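4.2 What the purchase case leaves out

Most published budgets for surgical robot training start with the price of the arms and end with a yearly service contract. We think this is the wrong place to start, and the three planning documents we were able to obtain do little to change our minds. All three treat consumables as a single line, set as a fixed share of the hardware price. None of them says how that share was arrived at. The most detailed of the three, prepared for the Prurgate training center, carries the same share over from an earlier request for imaging equipment, where the spending pattern has little in common with suturing practice.

The gap matters when the task is needle work. A pad can take only a limited number of passes before the material around the cut no longer holds a stitch in a useful way, and thread is used up whether or not the stitch is kept. Instruments are harder to plan for. Vendors quote a service life in uses, but a "use" may mean one short drill or a full afternoon, and the quotes we collected did not define it. Gotau, which supplied the bench system in our study, counted each time an instrument was mounted. Under that rule a program that swaps tools often will pay more than one that does not, even if both place the same number of stitches.

We therefore logged spending by task over 10 weeks on one bench. In that period the bench used 153 practice pads. The planning document had allowed for far fewer, and the shortfall was made up from a general teaching account that does not appear in the robot budget at all. Kenta Sakamoto, who kept the log, also recorded instrument mounts and thread packs, but the thread figures for the first 2 weeks are incomplete and we do not use them. Figure 3 shows the interrupted suturing task, which accounted for the largest part of the pad spending.
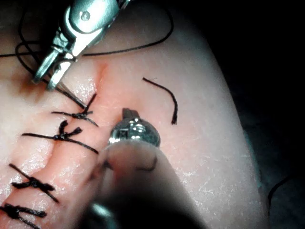 Figure 3. Interrupted suturing task on a synthetic pad, seen from the wrist-mounted camera. Four knotted stitches have been placed along the incision, and the upper instrument holds a curved needle near the part still open.

4.3 Leasing as an answer

Leasing is often put forward as a way around these problems. The Dedurance plan, which bundles the arms, instruments and service into one monthly payment, is the version we were asked to assess. Its appeal to a department head is easy to see. The payment is steady and the request can go through an operating budget, where approval tends to be quicker than for a capital purchase.

We are less convinced by the claim that it lowers risk. The bundle covers instruments up to a cap on mounts, and the cap was set for a single shift of trainees. Pads and thread are excluded. The costs that were hardest to predict in our log are thus the ones left with the buyer, while those that were already known in advance are the ones made smooth. The plan also assumes that the bench will be in use from the first month. Ours sat idle for part of July while the staff who were to run it were trained, and a lease would have been payable throughout.

Yu, the second site, reported lower pad spending than ours, and this has been cited in favor of the lease. We would caution against reading it that way. That site asked trainees to use both sides of a pad and did not record how many stitches were rejected. Until spending is reported per accepted stitch, with the rule for acceptance stated, a comparison between sites says more about local habits than about the way the equipment was paid for.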